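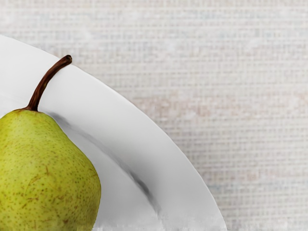

Cuveo Iris Floating-Lid Wine Tank, 200 Liters

Price: $382
Sold by Arumugam Cellar Supply
Availability: in stock, ships by freight only
Page last revised 13 November 2020

Overview

The Iris is a stainless steel tank with a lid that rests on the wine instead of on the rim. You lower the lid until it touches the surface, pump up the rubber gasket around its edge, and the wine is closed off with very little air above it. Draw some off for bottling or topping up, let the gasket down, lower the lid again, and carry on. It holds up to 200 liters, and it will also hold a good deal less, which is the whole reason to buy this kind of tank.

Cuveo's brochure says the Iris "keeps wine at its peak indefinitely." We don't believe that and we'd rather you didn't buy one on the strength of it. A floating lid slows oxidation. It does this well when the gasket is sound, the wall is clean and somebody looks at the pressure gauge. Let the gasket go soft for a few weeks and you have an open bucket with a heavy lid in it.

What comes with it

Tank body with fixed legs
Floating lid with gasket fitted
Hand pump and pressure gauge
Two-way airlock for the lid
Lid hoist: arm, pulley, and cord
Drain valve and sample tap, both with caps

The cord is poor. It frays where it runs over the pulley and we suggest swapping it for a better one before the first season. The pump is plain and does its job. The gauge is hard to read in a dim cellar, so take a flashlight.

About that "mirror finish"

The brochure makes a lot of the polished inside. A smoother wall is easier to rinse and gives the gasket a better surface to press on, and we have no quarrel with that part. The claim that it leads to "purer fruit expression" is another matter. We asked what that was based on and were sent the brochure again. Buy the finish for the cleaning.

Look closely at the weld that runs down the inside of the body. On most of the tanks we have unpacked it was flat and well finished. On a few it stood slightly proud, and that is exactly where a gasket will leak. Run a fingertip down it before you sign for the delivery. If you can feel a ridge, refuse the tank and call us.

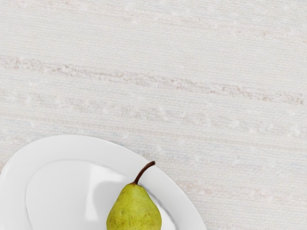

Can I ferment in the Iris, or is it only for storage?

It can be used for both, as long as the lid is left hanging above the must during fermentation and the top is covered with a cloth or a loose cover. Leave plenty of room for the cap if you are making red. Never inflate the gasket while the wine is still actively fermenting. The airlock is small, skins can block it, and the pressure will find another way out.

Cuveo describes the Iris as a "complete fermenter," which is stretching things. There is no cooling jacket and no manway, and the drain sits at the side, a little above the floor of the tank. Emptying skins out of it means reaching in from the top with a scoop. People do it every September and complain every September. If most of your work is red wine on skins, an open vat and a press will treat you better, and you can keep the Iris for afterward.

The gasket

This is the part that wears out, and the part the brochure spends one line on. Expect to replace it every 2 to 3 seasons. Cuveo says longer. Our own returns shelf says otherwise, especially for tanks rinsed with strong sanitizer and put away without a second rinse in clean water.

We stock the Cuveo gasket and also one made by Edetti, which is thicker and costs less. It fits the same groove. It takes more pumping to seat and feels too tight the first time you use it. We use the Edetti on our own tank, though we would not swear that it lasts any longer. It has simply been less trouble at the valve stem, where the original tends to split. 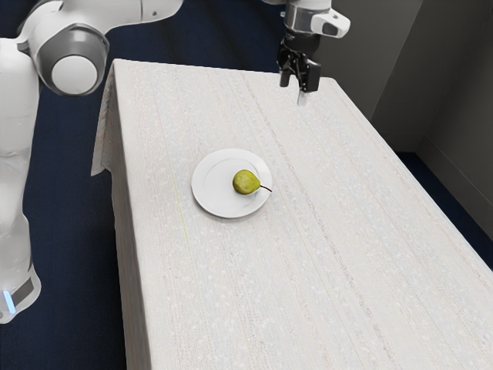

Whichever one you fit, let it down fully when the tank is empty. A gasket left inflated against a dry wall takes on a set, and after that it never seals quite evenly. Store the lid flat, on something clean, away from the water heater.

Before the first fill

Wash the tank with warm water and a mild cleaner to get rid of the polishing residue. There is always some, whatever the "ready to use" sticker says. Rinse until a white cloth wiped around the wall comes away clean. Then fill with plain water, float the lid, pump the gasket up, and leave it overnight. Check the gauge in the morning. Check the drain valve too, and put a dry paper towel under it. A slow drip is much easier to deal with in water than in wine.

Set it on a level floor. The legs do not adjust, and a lid in a tilted tank will trap a wedge of air along one side. Use steel shims if the floor is bad. Wood swells.

Who should think twice

Anyone making only a few carboys a year. The carboys are cheaper, you can see into them, and glass has no gasket. Anyone who can't get to the cellar regularly should also hold off, or plan to bottle early. And if you want a tank to rescue wine that is already tired, save your money. A lid won't bring it back.

Shipping and returns

The Iris goes out on a pallet and needs someone at home to receive it. Open the carton while the driver is there. We take back unused tanks in the original packing, with freight at your cost unless the tank arrived dented or with a raised weld. Tanks that have held wine can't be returned. Gaskets are sold separately and are not covered by the Cuveo warranty, which we think is a bad policy and have told them so.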